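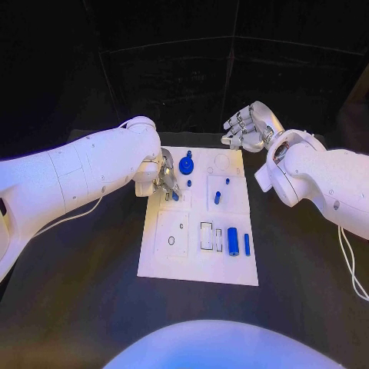
Hegarty has changed the way it looks after the two-armed assembly cell at its Flondville plant, moving from repair on failure to a fixed service interval for both hands. The change took effect in August and covers the finger linkages, the wrist joints and the cabling that runs from each arm back to the controller. After any hand work the cell must complete a peg placement check before it goes back into use. The check is run on a white board with raised panels and outlined regions, and the blue parts used for it include pegs, cylinders and a gear-shaped piece. One hand pinches a small peg over a slotted plate while the other can be held open, clear of the parts.

The cell was installed by integrator Bavita and has been on the site long enough to need its second set of finger tendons. Under the old arrangement, a hand was opened up only when the grip fault counter tripped. Technicians found that by then the fingertip pads were usually glazed and the thumb joint had picked up play, so one fault tended to hide another.

The new interval is 50 hours of powered running for inspection. At inspection the arm is parked, the drive power is locked out and each finger is moved through its range by hand. Any joint that catches or springs back is tagged. Pads are wiped with a lint-free cloth and replaced if the surface looks polished. Solvent is no longer used on the pads after a batch hardened early last winter.

Tendon tension is set next, starting at the little finger and finishing at the thumb. The plant's procedure allows 2 adjustment passes per hand. If the reading is still outside the band after the second pass, the hand comes off the wrist and goes to the bench, and a spare is fitted.

Wrist cables get their own line on the service sheet. Each cable needs enough slack to let the wrist turn through its full travel without pulling on the connector, but the loop must not be able to catch on a fixture. Bavita's original ties held the cables too close to the forearm. They have been replaced with wider hook-and-loop straps, set further back, and the connectors are now reseated at every inspection.

Calibration follows the mechanical work. The arm is brought to its home position and the joint offsets are compared with the stored values. A difference in the wrist is corrected in software. A difference further up the arm is treated as a mechanical fault, and the cell stays down until the joint has been checked for loose fasteners.

The placement check is done at 85 per cent of normal speed. A technician watches the approach and the release, and the controller logs motor current at each finger. A high current with a good placement is still recorded as a fail, as it generally points to a tendon that has been set too tight. The board is fixed to the table before the check and its position is taught again if it has been lifted for cleaning.

Spare hands are supplied by Grikico, which also rebuilds the worn units. Hegarty keeps one left and one right on the shelf in Flondville. Turnaround on a rebuild has been the weak point in the program, and the plant has asked for tendon kits so that more of the work can be done on its own bench.

The service sheet is stored at the cell and a copy goes to the maintenance office at the end of the shift. Hegarty said the interval would be reviewed when both hands had been through a full set of pads. The same schedule may then be applied to the plant's packing cell, where the grippers are simpler but the cable runs are longer.

Home News Maintenance Automation Suppliers Subscribe

Recent items
Grikico adds second rebuild bench for small hands
Choosing strain relief for moving cables
Flondville plant reopens paint line after filter work
When to re-teach a fixture after cleaning

Contact the newsroom | Copyright, all rights reserved | Back to top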